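CHAPTER 3
Storing Bread, Flour and Dry Goods at Home

Draft for class use, 21 April 2006. Prepared by Chenxi Tian

What you need before you start: Chapter 2 (moisture and mold), the vocabulary list, a pencil.

Bread goes stale. Everyone knows it, few people can say why. Mostly it is the starch. After baking, the starch slowly firms up again and the crumb turns hard, even if no water leaves the loaf. Cold speeds this up, so the refrigerator is a poor place for bread. The freezer is fine. Mold is a seperate problem and likes warmth and damp.

Old kitchens had a box for this. Closed enough to slow drying, open enough to let some damp out. Rounded top, front flap, a knob to pull. Many shapes, same idea. 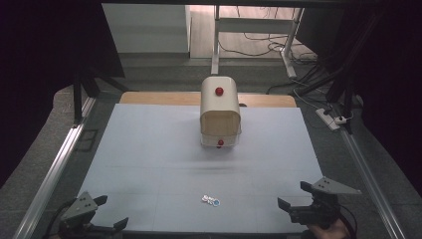

3.1 Flour and Meal

White flour keeps well if dry. Whole wheat does not, the germ has oil in it and oil goes rancid. Smell it before you use it. A sharp, paint-like smell means throw it out.

Insects: eggs may already be in the bag when you buy it. Freeze new flour for three days, then let it come back to room temperature with the bag still closed. Otherwise water collects on the inside and you have made things worse.

The Aguiar household record, used all through this chapter, starts in March with two bags of flour and one of corn meal. Look at the weights on page 2308 of the combined reader before going on. We come back to them in 3.3.

Work surfaces come into it too. Flour gets in the joints between panels and stays there. Wipe along the seams, not just accross them.

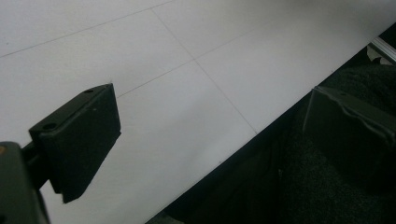
Department of Home and Consumer Studies, Inance College

3.2 Rice, Beans, Pasta

Easier. Low moisture, little oil (brown rice excepted). A tight lid does most of the work. Write the date on the lid, or on tape if the lid gets swapped around.

Key terms: staling, rancid, headspace, rotation. Define each one in your own words before class.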